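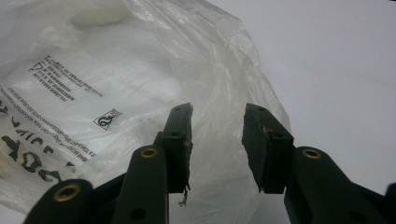
Robot Learning Lab, Unit 6: Collecting Demonstrations with Soft Packaging
Instructor: Noura Obeidat
Lab assistant: Nkrumah Quansah

In Unit 5 everything you picked up was rigid. A block has one shape, and a policy trained on it only has to find where it is and which way it faces. Bags and wrappers change shape every time they are touched, so two demonstrations of the same pick can look very different. The learner needs to see that spread.

Work in pairs. One person holds the gripper, the other resets the item and keeps the log. Each pair records 28 demonstrations, then you swap and record 28 more.

For each demonstration:
Start with the fingers open and hold still for 2 seconds.
Approach at a steady speed. Slow down before contact, but do not stop.
Close fully, lift, and hold before you move away.
Write down the item and whether the lift held.

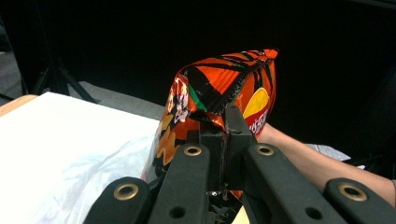

Where you pinch matters. On a filled bag, the lower section and the top seam are both fair choices, but they lead to different motions afterward. Record some of each and mark them in the log. Do not settle on one favorite grip, or the policy will copy it even when the item is lying the wrong way for it.

Clear film is harder than printed foil. The surface behind it shows through, and the edge can be difficult to find in the video. Last term Kwabena Ankrah's section left film until the end of the session and ran short. Do it first.

Keep failed lifts. Label them as failed and go on to the next one. Throw out a recording only if the tracking dropped or the log entry is missing.

Logs are due Tuesday before lab. Reading for next time: handout 17, on splitting data by item.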